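Fleden Workshop Opens Its Doors for an Afternoon of Folding, Lifting and Patient Robots

April 18, 2024

The old bottling hall on the river side of Fleden doesn't get many visitors these days, so it was a pleasure to see the parking lot full and a line of families stretching back toward the bridge for the first open day at Bivo, the small automation company that moved in last October. The company had expected a few dozen neighbors. By closing time roughly 900 people had come through, and the coffee had run out twice.

Bivo builds and trains two-armed robots for laundries, hotel linen rooms and the kind of small packing shops that can't afford a big production line. Most of the work has to do with soft things, and soft things, as anyone who has fought with a fitted sheet will tell you, don't hold still or keep their shape. The crowd was thickest at the benches where the arms were handling kitchen textiles, and plenty of grandparents stayed there a good deal longer than the children they had brought along!

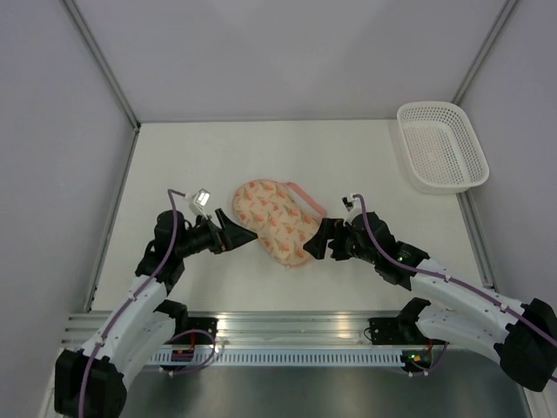
LOCAL BUSINESS

Visitors were taken through the hall in groups of 21, with a new tour setting off as soon as the last one had cleared the first room. The route began with a short talk in the former loading bay, went on past the benches and finished in the repair shop, where there were spare joints to hold and a table of cookies from the Sartori bakery across the street (the almond ones went first, as they always do).

The question heard most often was why anyone would bother teaching a robot to handle an oven mitt. The staff answered it cheerfully every time. A mitt is thick and floppy at once, they explained, with an opening at one end and often a loop to hang it by, and a machine that learns to take hold of one properly has learned something useful about towels, slippers and winter gloves as well. The flowered mitt on the bench won a good many admirers of its own, and at least one visitor asked where she could buy a pair.
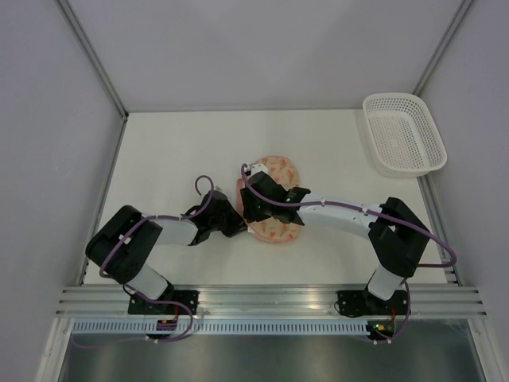 Stellgate, the regional trade college, had a table near the exit and seemed every bit as busy as the benches. The college is starting an evening course in robot upkeep this fall, with 28 places and a good part of the teaching to be done in the Bivo hall, and its instructors spent the afternoon talking with people who had never pictured themselves in that line of work. Several had just come from watching two grippers close together over a round pink piece of cloth, and they wanted to know how a pair of arms is kept from bumping. That comes up in week 3, they were told, right after wiring and safety.

Children under ten had their own corner, with paper grippers to cut out and a contest to pick up a sock using nothing but two wooden spoons. It was harder than it looked, and the grown-ups who insisted on trying did no better.

Bivo says it would like to hold another open day in the fall, with more parking and a great deal more coffee. Sign-up sheets for the evening course are at the Stellgate front office and at the Fleden public library.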